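Teaching a grown robot to unplug things

Posted in: Workshop Diary | July | by Efe Babalola

My job this month is to sit in a chair and pretend to be a robot, so that the robot can later pretend to be me. I hold a pair of handles, the arm copies whatever my hands do, and the whole business is recorded as one go. Jindik would like 1000 goes. We have 604.

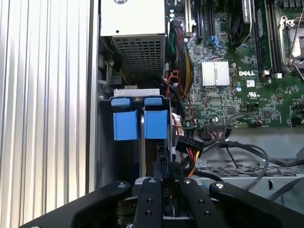

The Dell was Lawal's idea. He said old desktops were a nice easy start, all blue tabs and chunky plugs, and then he went on leave. I've unplugged things inside computers since I was twelve and never once thought about how. Now I think about it all day. Do I wiggle first? (I do.) Which way do I lean when a cable is in the road? My thumbs have always known and they are not telling.

Amarachi is much better at it than me. She goes in slowly, waits, and only then closes the fingers. I go in like someone hunting for keys down a sofa, and Jummai, who checks the recordings, has binned 44 of mine for "hesitation". I'd call it manners.

P11 is my least favourite plug. I said good morning to it yesterday.

Back in the chair at 2, after lunch.

7 comments | 12 shares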